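Newsletter > August > Around the House

Last updated: Friday, 9.15 am

The toy kitchen, and what it has been eating

Every winter the play corner at Lurkport gets a new menu, and every winter the menu drifts. We open with a sensible range of fruit, veg and bread. By August the fridge holds one shoe, a dinosaur and the good scissors. So this month we tipped out the tubs, washed what could be washed and set the little table again from scratch.

The tomatoes came through well. They always do. A toy tomato has no moving parts and nothing to peel, and it can be thrown down a hallway without losing its looks. The cut-and-stick vegetables have had a harder life. Half a carrot is no use to anyone over the age of two, and we had a whole tub of halves, none of which belonged to each other. Those have gone to the collage box, where standards are lower.

Bread is still a matter of opinion. Several of the golden blocks have been served as toast, cheese, a sponge cake and, on one memorable morning, a phone. We've given up sorting them. They now live in a tub marked YELLOW and the customers can decide.

The other change is placemats. Last year's plastic ones had curled at the corners and gave every meal a slight lean, so we've gone over to cloth. The Uddin shop in the arcade had a pile of them in the sale at $20 the lot, fringe included, and the fringe has already started to wander. A trim every few weeks should hold it. Please don't pull the loose threads, however inviting - we lost a very nice table runner that way.

Laying the table has turned out to be the best game in the corner. One mat, one plate, two or three things to eat and that's a sitting. Put out the entire tub and you get a heap, followed by an argument about the heap. The small settings also pack away in a minute or so, a great comfort at ten to five.
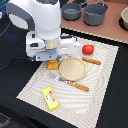 How do you clean the cloth placemats without ruining the fringe?

Wash them by hand in cool water with a little plain soap, press the water out in a towel and dry them flat in the shade. Comb the fringe out with your fingers while it's still damp. The machine at Postatent will take them in a mesh bag on gentle, but expect knots.

We could still use a few plain plates, a colander that hasn't been worn as a helmet, and any lidded tubs you can spare. Leave them in the crate by the Grurer Street door. No more carrots, please, unless they come with both halves.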